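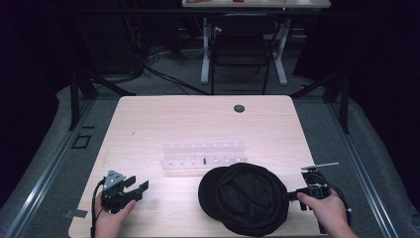 According to Saranya Arumugam, the cap should be stored crown up on the rack and never flat, or the brim takes a set. Her note from the Dunmont shelf trial in December gives 28 mm as the lowest post height that keeps a brim off the tabletop.

30/12/2019, bench 17
Cap on peg rack

Rack is the clear acrylic one, two tiers. Posts hard to judge by eye against the pale wood, so the black peg in the front row serves as the reference. All offsets to be taken from it. Cap starts flat on the table in front of the rack.

Crown is soft and folds under its own weight. Plan is to open it from the brim side first, then lift. Load limit for the rack some 500 g per the Dellico sheet; the cap is well under.

Black bag, close up: creases run on the diagonal, stitched seam down the middle, a few specks of lint. Lint roller before the next set.
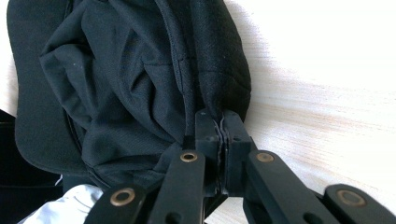
To do

Ask Bridunbridge for 40 mm posts.
Mark the cap position on the table with tape.
Repeat with a stiffer crown.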